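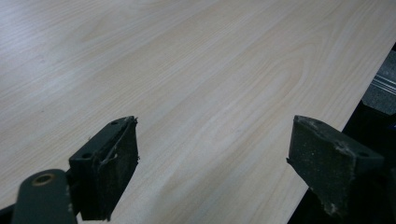
Rule fourteen said that a gripper must be taken out of service when its pads no longer met the standard. It did not say what the standard was. For that you had to go to Annex C, and Annex C said to see rule fourteen.

I had been the night inspector at Trornach for six weeks when I noticed this. My job was to walk the hall between ten at night and six in the morning, check each station against the list, and sign. There were 876 items on the list. Most of them were things like guards, stop buttons and floor markings. A guard is closed or it isn't. I liked those items.

Item 500 was the pads.

The woman who had the job before me left her sheets in the bottom drawer. She had signed item 500 every night for years, always in the same blue ink. In the margin of one sheet she had written "ask Ziltau." Ziltau was the office that wrote the rules. It was four hours away by train.

I wrote to Ziltau. I asked how much wear was allowed on a finger pad before the unit had to come off the line. I said that some of ours were scuffed and some had threads hanging off them. I said I didn't want to stop a station without a reason, and I didn't want to sign for one without a reason either.

The reply came in November. It thanked me for my interest in safe handling and gave me a reference number, 2117.

My supervisor said to keep signing. She wasn't a careless person. She said the pads at Bonard were worse, and the inspector there had signed for them, and Bonard had never had a finding. I asked whether anybody had ever looked for one. She said that would be a finding.

So I started a notebook. It wasn't part of the job. Each night I picked one station, locked it out the way the rules said, hung my tag on the switch, and held the gripper open under the work lamp. I wrote down what I saw. Edge chipped. Face pitted. Tape torn at the top. Then I put a steel block between the fingers, took off the lock, closed them at low force and waited a full minute — long enough to see whether the block crept. If it crept, I wrote "creeps." If it held, I wrote "holds."

By spring I had pages of this. Some ugly pads held. Some clean ones didn't. Station nine looked as though it had been dragged down a road, and it held the block every time I tried it.

One night station three let go. The block dropped onto the bench and rolled to the edge, and I caught it against my hip. It hurt more than I expected. I locked the station out again, hung the tag, and left item 500 blank on the sheet.

My supervisor came in at six and looked at the blank for a while.

"What do I put for the reason?" she asked.

I gave her the notebook. She read it standing up, with her coat still on. Then she went to the shelf, took down the binder from Steiner, the people who had built the line, and found an empty page at the back. She copied out my minute with the block, in steps, one to five. She asked me how heavy the block was. I told her I'd have to weigh it.

"Weigh it," she said, and left a space.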